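Search this site
Search
Snacks, Sorted: Keeping the Packets Under Control

Posted 24 June 2019 by Brenda Sosa

Bagged snacks are awkward to store. The packets slide off each other, the small ones drop to the back of the shelf, and the big ones take up room even when they are half empty. Cardboard boxes help for a while, but once a box is open you have the box and the loose packets to deal with.

I have changed the way I do this several times. What follows is what has lasted in our kitchen, which is small and has one narrow pantry shelf for everything that isn't canned.

Start by emptying it all out

Take every packet out and put it on the table. Use a tablecloth you can shake outside afterward, as there will be crumbs. A wipe-clean one is even better. Push everything to one side of the table and leave the other side clear to sort onto.

Check dates as you go. Anything past its date goes straight in the trash. Anything with less than 8 days left goes in a bowl on the counter to be eaten first. Last time I did this I had 56 packets on the table, and five of them were the same sesame crackers, bought on separate trips.

Sort by size, then by who eats it

I used to sort by sweet and salty. It looked good for a day. Sorting by size works better because flat packets can stand up together like files and the puffy ones can go on top without being crushed.

Flat packets: wafers, fruit leather, seaweed, single cookies.
Puffy packets: chips, puffs, popcorn.
Small and heavy: nuts, hard candy, anything that sinks to the bottom.

If you have children, make one more pile for things they can take without asking. Keep that pile low down and the rest high up.

Use a basin

A plastic basin holds more than a basket of the same width, and it rinses clean in the sink. Pick one wide enough to get your whole hand in. A lip or handle on the side makes it easier to pull off a shelf. Stand tall packets upright against the side and lay the short ones in the bottom. Don't fill it to the top the first time. Put in a few, see how they sit, then add more.
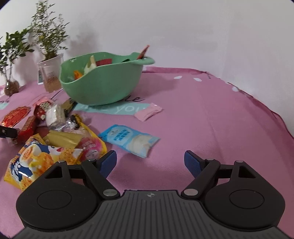 The green basin with the first few packets in, and the rest still heaped on the cloth.

The basin can live on the table or on a shelf. If it stays on the table, put it back against the wall so it doesn't get knocked. Keep it out of direct sun, especially if there is chocolate in it. Plants and snacks can share a table, but move the plants before you water them. A wet paper packet is finished.

Monique Gautier wrote in to say she lines hers with a dish towel and lifts the whole lot out when she wants to wipe the basin. I tried it and it works, though the towel takes up some room. A sheet of paper towel does nearly the same job.

Open packets

Fold the top over twice and clip it. Clothespins are fine. I have a bag of Flonutton clips that came in two sizes, and the small ones have been more useful. Rubber bands work on tall bags but tend to slip off short ones.

Nuts should go in a jar once opened. Crackers too, if your kitchen is humid. I keep two old Lalach jam jars for this and write the date on a bit of masking tape on the lid.

Crackers that have gone soft can be crisped in a low oven for 7 minutes. Let them cool before you put them away or they will steam and go soft again.

Keeping it going

Refill the basin from the pantry once a week. Don't put new shopping straight in. Put the old packets in front and the new ones behind, or the same bag will sit at the bottom until next June.

Throw out empty wrappers when you see them. They hide under the full packets and you think you have more than you do.

Keep one basin only. I tried two and the second one filled up with twist ties and sauce packets.

If it won't all fit, hold off shopping for snacks until it does. We skipped the snack aisle at Nguyen-Tran for five weeks after the last clear-out and still had rice cakes left.

Washing the basin

Warm water and dish soap, once a month. For oily marks from chip bags, rub in a little baking soda with a damp cloth and leave it for five minutes before rinsing. Avoid scouring pads, which leave scratches that hold grease. Dry it completely before anything goes back in.

Next time: the drawer under the stove, and what to do with lids that don't match anything.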